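Suture practice, two pictures

I teach closing. Mostly I teach it to people who believe they can already close, and who have been told by a brochure that the next pad, the next needle or the next course will make them good at it. I have my doubts about brochures. The Plorine one on my desk says its tissue pad "handles like the real thing" and stands up to 300 passes. I have never met a practice pad that handled like the real thing, and the 300 is a number I would like to see somebody else count.

So this is a small gallery from the Drarkton skills room, with my remarks, most of them grumpy. Joyce Temba runs the room and disagrees with me on several points below. She has been allowed two corrections, both marked.

The exercise is the plain one: an incision, a curved needle, a length of thread, and a line of stitches that ought to look as if the same person put in all of them. It's dull. I think it's worth more than any of the fancier drills in the Cheema workbook, which has trainees threading rings and stacking pegs for weeks before they touch anything that can tear. I've read the case for the pegs and I'm not convinced. People get very good at pegs.

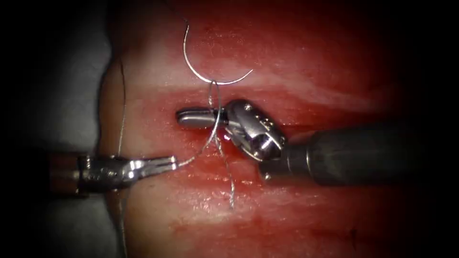
*Working the seam, with the strand held from the left. Watch the pull on the strand before you admire the stitch.*

Thread is where most of the bad habits live. Beginners haul on it. They've been taught to fear a loose stitch, so they tighten until the edges pucker, and then they call the pucker "good approximation." It isn't. The edges should meet and be left alone. If the surface bunches up beside the incision, take the stitch out and do it over, and don't tell me it will settle.

The color is the other thing visitors remark on. Yes, it's red, and yes, it glistens. I'll grant that a glossy surface is useful practice for the eyes, with all those little highlights competing with the metal for your attention. Whether looking right makes anybody's hands better is a separate question, and the sales people tend to run the two together. I would take an ugly beige pad that tears honestly over a handsome one that forgives everything.

(Joyce: "The beige ones tear if you look at them. He knows this.")

Bite depth next, briefly. Same distance from the edge on both sides, same depth on both sides. You can recite that on your first morning and still be getting it wrong in April. Nicanor Cabral, who shares the teaching with me, has trainees mark their entry points with ink first. I used to think that was a crutch. I've softened a little — the marked rows in his group are straighter than the unmarked rows in mine — but I would still like to see what happens when the ink goes away, and so far he hasn't shown me.

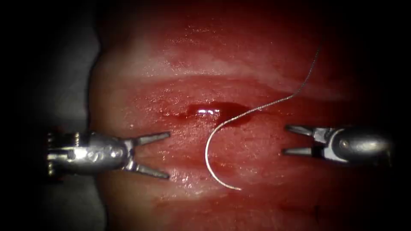
Needle handling gets less attention than it deserves, in my opinion, and far too much of what it does get is about which needle to buy. Vultcombe sells a practice set in a tidy case, and I'm told the curve has been "optimized." Fine. What matters is where you take hold of it and whether you let the curve do the work. With a deep C like the one lying on the pad, pushing straight ahead is the wrong idea from the start: the wire wants to travel around its own arc, and if you shove it you get a wide ragged hole. Turn it through. I also make people stop when the needle is down and say out loud how they mean to pick it up, which way the arc opens and which side they'll take it from. They hate this. It does cut down on the fishing about, and fishing about is what scuffs a surface.

(Joyce: "It also makes the session twice as long.")

A few leftovers that didn't fit anywhere:

- Keep the thread shorter than you think you need. Long tails tangle.
- A slow row is worth keeping. A fast row tells me about your confidence, a subject I wasn't asking about.
- Don't bring me scores. Our log for this drill stands at 213 entries, every one with a score, and I can't tell from it who closes well. I can tell from the pads.
- If two stitches match and the third doesn't, the third is the one to talk about, even if it's the prettiest.

I'm often asked if any of this carries over to a real closure. Some of it must. How much, I don't know, and I've grown wary of people who give me a figure. Nicanor wants to set up a comparison between his inked group and my uninked one. I've agreed, on condition that somebody other than the two of us looks at the rows.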